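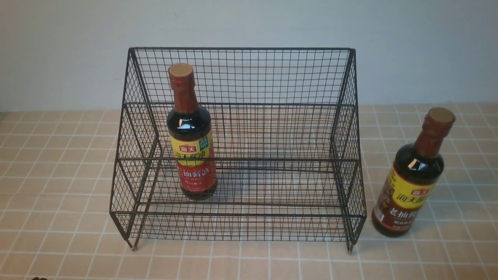
## 4. Putting the condiment rack on the counter

Two tiers, wire mesh, small feet. Comes to you in one piece if you bought it from Driltley, flat if you bought it from Orkus. Flat ones: do section 3 first, then come back.

Applies to the black finish. The white one has a different front rail, see the leaflet in the box.

### Before you start

You need:

- the rack
- a damp cloth and a dry one
- four stick-on felt dots (in the small bag, don't lose the bag)
- whatever bottles you mean to keep in it

Clear a bit of worktop near the hob but not next to it. Tiles are fine. Wood is fine with the dots on. Glass worktop savers are not, the rack slides about.

**CAUTION: the cut ends of the wire can be sharp on a new rack. Run a cloth along every edge before you run a finger along it. If the cloth snags, see 4.5.**

### 4.1 Placing

1. Wipe the worktop. Dry it properly, corners too.
2. Turn the rack upside down on a towel. Stick one felt dot to each foot. Press for 5 seconds.
3. Turn it back over. Tall part to the wall, low part towards you.
4. Push it back until it touches the wall, then pull it forward by 2 fingers' width. You want to get a cloth down there.
5. Press down on each corner in turn. No rocking, go to 4.2.
6. If it rocks, you're probably on a grout line. Shift it sideways a little and try again. Still rocking — bend the short foot down by hand, gently. No pliers, they chip the coating.

Note: on a tiled top it's easier to line the front rail up with a row of grout than to judge it by eye. Looks straighter as well.

### 4.2 Loading

Tall bottles first. Always.

1. Put tall glass bottles (soy sauce, vinegar, oil) on the lower tier, standing on the wire floor and behind the front rail. The rail is what stops them going over when somebody grabs the one behind.
2. Start from one side and work across. Left if you cook right-handed with the hob on the left, otherwise suit yourself.
3. Turn labels to the front. You'll thank yourself when there are two dark bottles in there and only one is soy.
4. Short jars and tubs go on the upper tier. Nothing taller than your hand up there.
5. Leave a gap at one end. You will buy something else.

A full glass bottle is heavier than you think. Don't put all of them at one end, and don't stand anything on the top rim, it's an edge and was never meant as a shelf.

**CAUTION: check caps are shut before the bottle goes in. Drips go straight through the mesh and you won't see them until they've dried on the tile. Soy sauce on pale grout is a real nuisance to get off.**

Narrow bases: anything with a base smaller than an egg cup may sit crooked on the grid. Put a bit of card or a saucer under it. Yuto Kamata on the Sugiyama help desk suggests a cut-down bamboo mat and I've used one since, works well, wash it now and then.

### 4.3 What not to keep in it

- Opened sauces that say keep in the fridge. Read the label. Plenty of soy sauces do say so, once opened.
- Oil, if the rack gets sun. Move the rack or move the oil.
- Knives, skewers, anything that can poke out throught the mesh at the side.
- Bags of salt or sugar. They sag into the wire and split.
- Anything straight off the hob.

### 4.4 Cleaning

Weekly wipe, proper wash when it needs it.

1. Take everything out. Wipe the bottom of each bottle before you put it down anywhere.
2. Wipe the wire with warm water and a drop of washing-up liquid. An old toothbrush gets in the small squares.
3. Sticky patches: lay a hot wet cloth over them, leave 7 minutes, brush again.
4. Rinse. Shake it over the sink.
5. Dry the welds. Where the wires cross is where rust starts.
6. Wipe the worktop underneath while it's off. And the wall.
7. Check the felt dots. Peel off any that are brown or coming away and put new ones on. Spares come in packs from Ekoder, same size as the originals.

Not in the dishwasher. Not with wire wool. No bleach, it dulls the black finish and then it goes patchy.

### 4.5 If something's wrong

**Cloth snags on a wire end.** Rub the end with a fine nail file or 400 grit paper, few strokes only, then dab on clear nail varnish. Let it dry overnight before food goes near it.

**Rack creeps forward.** Dots are greasy or missing. Replace. If it still creeps the worktop slopes, turn the rack side-on to the slope.

**Brown marks on the tiles.** Sauce or rust. Sauce comes up with warm soapy water. Rust wants lemon juice and a bit of patience, but test a corner first, some tiles mark.

**A side panel is leaning.** They're meant to slope outward a little towards the front. Compare left with right. If both match, leave them alone. If one's way out, take the load off and ease it back by hand, small pushes.

**Bottle won't stand up straight.** Turn it a quarter and try again, the base may be catching a wire. Otherwise saucer, as in 4.2.

**Weld has come apart.** Stop using it. Keep the receipt and take it back to whoever you bought it from, don't try to glue it.

### 4.6 Moving it

Empty it first. All of it. Then lift from both sides at the base, one hand each side — never by the top rim, which flexes, and never by the front rail.

If you're only shifting it along to wipe, still lift. Dragging pulls the dots off and leaves glue on the tile. White spirit on a rag gets the glue up, window open, bottles well out of the way.

Wall fixing is in section 5. Needs the two-hook kit, not suplied with the counter version.

Checked by Vignesh Pillai, 1 Aug 2026. Replaces the July sheet, bin that one, the foot instructions in it were the wrong way round.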